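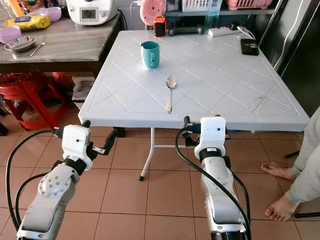

Mine wobbled from the first cup of coffee, wrote a reader signing in as Ristić, who wanted to know whether I'd be kinder to the Plendley than the last person was. A bit. Mine wobbled too, until I gave up on the middle of the kitchen and moved it one tile to the left.

The Plendley is a white plastic folding table with metal legs and a raised diamond pattern on top. It cost me 80 dollars at Skanthorpe, delivery extra, and it has been up since February because folding it requires finding somewhere to put everything on it.

The pattern is my main complaint. It looks smart enough and it holds on to crumbs like a savings account. A spoon laid across the diamonds rocks a little. Writing a shopping list on it gives you the handwriting of a man on a bus. The raised border does stop pens from rolling off, and it once kept most of a spilled tea on the table — a mixed blessing, as the tea then had to be chased down every groove with a dishcloth.

It scuffs, too. Gray marks, mostly faint, and the spray cleaner I tried made them cleaner gray marks.

For actual cooking I still go to the marble-patterned table, which wipes down in one pass and doesn't flinch when I lean on it.
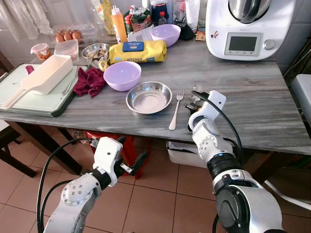 The marble-patterned table, with plate, fork and lavender bowls.

Branau makes a smooth-topped folding one that I looked at for 16 minutes in the store and then left there, as it was a good deal heavier and I was parked on a hill.

Three stars for the Plendley. Fine for mugs, phones and a power strip. Put a tray under anything with sauce.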